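片付けロボット仮想セルの立ち上げと保守
実習報告書(ロボット工学実習Ⅱ 第3班)

1. 対象と目的

本班が担当したのは、シミュレータKuvon上に置かれた移動アーム「Trandel」の仮想セル一式である。寝室を模した部屋の中で物を拾い、机の上の箱まで運ぶ課題に使う。前年度の班から設定ファイルごと引き継いだが、引き継ぎ書には「調整済み、問題なし」とだけ書かれていた。本報告では、この一行がどこまで信用できるかを調べ、直した箇所と直せなかった箇所を記す。

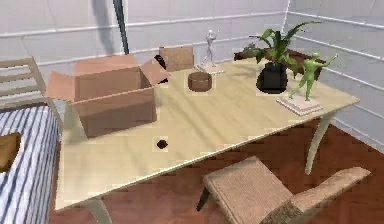
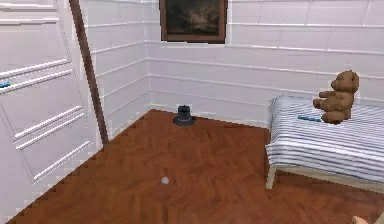
仮想のセルでは、何を点検すればよいのか。
関節の原点、カメラの取り付け姿勢、物体の衝突形状、計算の刻み幅を見る。摩耗も油切れも起きないが、設定値は人が書き換えるたびにずれていくため、実機と同じく定期的に基準と照合する必要がある。

2. 引き継ぎ時の状態

最初に既定の把持プログラムをそのまま走らせた。残っていたログは1784回分あり、前年度の報告書はこれをもとに「安定して動作する」と結論している。しかしログの中身を読むと、成功の判定は「グリッパが閉じ、手先が箱の上に来たこと」で付けられていた。物を持っているかどうかは見ていない。空の手を箱の上まで運んでも成功になる。したがって、このログから動作の安定性について言えることはほとんどないと考える。

判定を「物体の中心が箱の内側にあること」に改めて同じプログラムを動かすと、床の小さな球状の物体でまず失敗した。指が物体の手前で閉じてしまう。ベッドの上のぬいぐるみでは反対に、触れる前から接触判定が出た。一方は手前、一方は早すぎるという症状なので、原因がひとつとは限らないと見て、別々に調べた。

3. 点検と調整

3.1 関節の原点
各関節をゼロ指令にして姿勢を読み出し、Trandelの基準姿勢と比べた。肩と手首は一致したが、肘の原点だけがずれていた。設定ファイルには補正値が手で書き込まれており、コメントはない。おそらく別の不具合を打ち消すために入れた値だろうが、証拠はないので推測にとどめる。補正値を消して原点を取り直した。

3.2 カメラの取り付け姿勢
カメラから見た物体の位置と、Kuvonが内部に持っている真の位置とを比べた。ずれは視野の端に寄るほど大きくなった。取り付け角度の入力欄は度、読み込み側はラジアンを想定しており、途中の変換スクリプトが片方の軸にしか掛かっていなかった。両方の軸に掛けるよう直すと、球状の物体の手前で指が閉じる症状は出なくなった。
ただし、原点の取り直しとカメラの修正を続けて行ってしまったため、どちらがどれだけ効いたのかは分けられない。手順としては失敗である。一つ直すごとに試験を挟むべきだった。

3.3 衝突形状
ぬいぐるみの早すぎる接触は形状データの問題だった。表示用の形とは別に衝突計算用の単純な箱が設定されていて、その箱が見た目よりかなり大きい。帽子のつばも同様で、つばの外側まで硬い塊として扱われていた。衝突形状を作り直すツールCitorachで凸形状に分割し直した。
机の上の植物の葉については、細かく分割すると計算が目に見えて遅くなったので、元の粗い形に戻してある。葉の近くを通る軌道の試験結果は、今も当てにならない。

3.4 計算の刻み
刻みを粗くすると速く終わるが、つかんだ物が指をすり抜ける。1回の試行を800ステップで打ち切る設定もあり、遅い動作は途中で終わって失敗に数えられていた。打ち切りは残し、時間切れと把持失敗をログ上で区別するようにした。

4. 保守手順

作業前に次の順で確認することにした。
・設定ファイルの差分を取り、理由の書かれていない変更がないか見る
・ゼロ指令で基準姿勢と照合する
・部屋を初期配置に戻し、カメラ越しの位置と真の位置を比べる
・同じ乱数の種で3回走らせ、結果が揃うか見る

最後の項目は当初、揃って当然だと思っていた。実際には揃わない日があり、調べると描画の負荷によってカメラ画像の届く時刻が変わり、動作の開始がずれていた。同期モードに切り替えて以降は揃っている。仮想環境なら完全に再現できるという説明を講義で受けたが、少なくとも初期設定のままでは成り立たない。

5. 考察

Christodoulou式の較正(手先を既知の点に順に当てて全体を一度に合わせる方法)も試した。当てはめの誤差は小さくなる。だが、カメラの単位変換の誤りを残したまま適用しても、やはり小さくなった。誤りを関節側の値に押し込んで、つじつまを合わせるのである。3.1で見つけた肘の補正値も、こうして入ったものかもしれない。誤差の数字だけを見て調整済みと書くことには、本班は反対する。

また、この部屋は画面で見ても物の輪郭が粗く、階段状になっている部分がある。小さい物や細い物の認識がうまくいったとしても、実際の部屋で同じ結果になるとは考えにくい。実機を使った試験は今回の範囲外で、実機への移行について本報告から主張できることはない。

6. 残った課題

・植物の葉の衝突形状
・原点とカメラ、それぞれの修正の効果を分けた再試験
・ベッドカバーが硬い板として扱われている点。物を置いても沈まず、布の上での把持は実際より易しくなっている可能性がある
・旧ログの扱い。判定を付け直すには物体の位置の記録が必要だが、保存されていなかった。次の班は、旧ログの成功率を比較対象に使わないこと

変更した設定にはすべて理由をコメントで残し、変更前のファイルは共有フォルダの「引継ぎ_原本」に置いた。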